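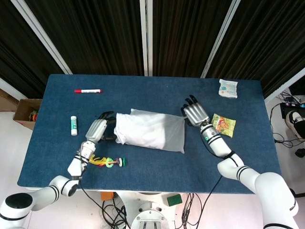

Table, blue mat, white cloth bundle in the middle. Odds and ends still to be sorted.

Hadby Hall Users Group
Minutes, May meeting

Start 7.05 pm, back room. Quorum met. Apologies read out, 2 received.

1. Last minutes
Taken as read. One fix: the kettle was replaced, not repaired. Carried.

2. Craft and play table
Main item, took most of the night.

General feeling is the table has become a dumping spot. Marker, glue stick, snack packet and a feathery toy all sharing the one mat with the linen. Nobody against the mat itself, the dark blue is easy on the eyes and small things show up on it. Agreed mat stays.

Linen. Long talk about whether the white ones are pillowcases or pouches. Not settled. Whatever they are, they get folded flat, ends tucked in, and go on the shelf by the door. One end tucked and the other scrunched up isn't folded. Zillbridge group say they were shown a different fold. Agreed to use the Hadby fold for anything stored here, they can do what they like at their end.

Markers and glue. Caps on, back in the tin after each session. Question about whether glue sticks stand up or lie down. Standing, cap up. Red markers are going faster than any other colour, next order to have more red and fewer brown.

Food. Snack packets and wrappers off the mat, full or empty. There is a bin. Suggestion of a snack tray on the side bench, seconded, carried. Tray to come out of the kitchen cupboard, no need to buy one.

Toys. The yellow and red feathery one with the green ring was discussed. Some thought it was a cat toy, others a baby one. To go in the open cardboard box beside the table untill someone claims it. If still there at the next meeting it goes to the Zillbridge swap day. Same for anything else in the box.

Box. Two views. One, keep it, everyone knows where it is. Other, it's cardboard, sits on the floor, and will not last another wet winter. Moved that we get a tub with a lid. Carried, 1 against. Old box to be flattened for recycling once the tub arrives.

3. Curtains
Brown pleated curtains round the table area. Still in good shape. Hems collecting dust where they hang near the white posts. Vacuum with the brush head, do not take them down, last time it took all afternoon to get the pleats back. Request for a lighter colour was heard. No money for it this year, may come back.

4. Floor
White floor shows every mark. Mop to be done after the Thrusday lot... struck, see roster instead. Roster on the noticeboard. Felt pads wanted for the chair legs, a couple of packs should do it.

5. Money
Balance at close of last month $402. Out since then: $243 to Reltine for shelving, invoice sighted and paid. No other bills in hand. Tub and felt pads approved up to a limit of $40 all up. Receipts in the envelope please, not on the fridge.

6. Mohammed Street parking
Council letter recieved re the 3 spots out front. Time limit changing to one hour. Will be a pain for the longer sessions. Letter back asking for two hours in the evenings. Draft to go round by email first.

7. Other business
Key to the side door sticking again. Graphite, no oil.
Zillbridge would like to borrow the urn in June. Fine, needs to come back descaled.
Shelf labels, offer of a label maker, accepted with thanks.

Actions
Tub with lid, buy
Felt pads, buy
Marker order, more red
Snack tray out on side bench
Fold instructions, one page, stick up inside shelf door
Parking letter, draft and send round
Side door lock, graphite

Closed 8.40 pm. Next meeting June, same room, same time. Bring a mug.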